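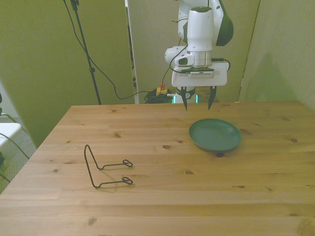
Plate stand and the green plate, on the pine table

Hi all,

Julián Llorente wrote:
> Does anyone have a decent way to show plates on a shelf without
> drilling? I have 16 of my aunt's and they just sit in a cupboard.
> The plastic easels I bought in December tip over if you look at
> them wrong.

Julián, I gave up on the plastic ones too! What I use now is the wire kind, the one on the left in the photo. It's just one thin dark rod bent into shape, with a tall rounded loop at the back for the plate to lean on and two arms coming forward that end in little loops, so the rim has something to stop against. No joints, no glue, nothing to snap (I have snapped plenty). I got three of them from Promcombe and liked them enough to go back for more.

The green plate next to it is my everyday test plate. It's fairly shallow with only a slightly raised rim, and that shape sits nicely. Deep bowls are another story, they want to roll forward, so I'd measure before you order if any of your aunt's are on the deep side. Mine are fine up to roughly 11 inches, and past that I get nervous.

If your shelf is slick, try a bit of that grippy drawer liner under the arms. Floarea told me that one and I've used it ever since.

Are your 16 all the same size? I could bring a stand on Tuesday if you want to try it with one of them first.

Ikechukwu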